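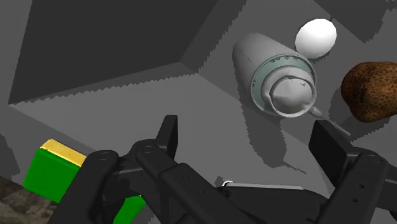
Black gripper, close view (rendering)

Programs > Household Goods Reuse > Progress reports > March

Lultthorpe Household Goods Reuse: progress report to the Dulside Fund

This report covers the second half of the grant year. The store on Ngau Street stayed open through the winter, and the collection van ran every week except one, when the road to Dulside was closed by snow.

Items passed on to households in the period came to 2,984. Kitchen goods were again the largest group, followed by bedding and small lamps. We served 289 households, most of them referred by the housing office. The rest came in on their own after seeing the notice at the library.

Cups and bowls are in good supply. Saucepans with lids are not, and we have started buying them secondhand – this was not in the original budget. The cost so far is $60 and we have taken it from the line for printing. 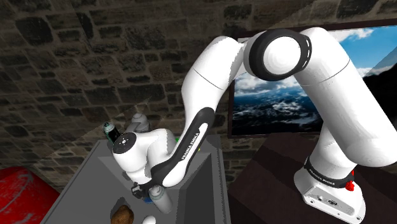
Robot arm and small household objects at a gray table (rendering)

Stock records moved to the Fiven system in the fall. Entering the old paper cards took longer than planned, and 40 of them are still waiting because the item codes do not match. We expect to clear these before the next report.

The back storeroom had a leak along the north wall. The landlord has repaired the gutter but not the plaster. Bedding is being kept in the front room until that is done, so there is less floor space on open afternoons.

For the next period we ask to keep the van budget as it is and to move the unspent training money to shelving. A revised budget sheet will follow.

12 shares | 3 comments

Comments

Do you take curtains? I have several pairs, all washed.

Good to see the van still going out to Dulside. The pickup on our road was on time.

Is the budget sheet going to be posted on this page or sent by mail?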